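**Terry cloth vs. flat cloth for drying plates?**

**kustulum_kitchen** wrote:

OK settle this for me. I have always dried dishes with old terry washcloths, the fuzzy kind, and my sister-in-law just told me that's disgusting and I should be using flat cotton towels like a normal person. I have a stack of 20 terry ones and I love them! They grab the water right away and they don't slide around when I'm doing the big round plates.

Her argument is lint. My argument is that I have never once noticed lint. What does everybody use?

---

**trato77** wrote:

Your sister-in-law is right, sorry. Terry is for faces and bathtubs. Get flat weave, the kind bakers use. I bought a 5 pack at Werar last January and I'm never going back.

---

**hongside** wrote:

Terry all the way for me, but the color matters more than people think. Dark ones on light plates and you'll see every bit of fuzz. I do use purple on my blue plates and it's fine – maybe I'm just not looking that hard (my glasses are usually on top of the fridge).

What I do is hold the plate up on its edge, bunch the cloth in my other hand and go around the rim first. The rim is where the water hides. 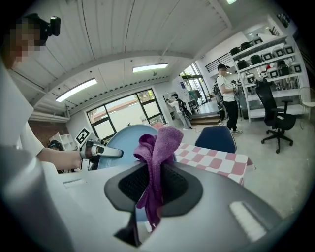

Then the middle, then flip it and do the foot on the back, which everybody skips and then you get a wet ring on the tablecloth. The bunching is the part you can't do with those thin flat ones. They go limp on you after two plates.

---

**trato77** wrote:

They go limp because you're using one towel for the whole load. Swap it out! I go through three on a big night.

---

**kustulum_kitchen** wrote:

Three towels a night is so much laundry though. Mine go in at 60 with the bath towels and come out soft as anything.

@hongside I never do the foot. Now I know where my rings come from, lol.

---

**werar_or_bust** wrote:

No fabric softener on any of them, please. It leaves a coating and then the cloth just pushes water around. If yours feel slick, run them once with plain hot water and see.

Also, can I say – dish rack. Leave them for 20 minutes and go sit down.

---

**hongside** wrote:

Rack people always show up by page one. I have no counter space! The rack would have to live on a chair.

---

**trato77** wrote:

Still team flat. But I'll try the rim thing tonight.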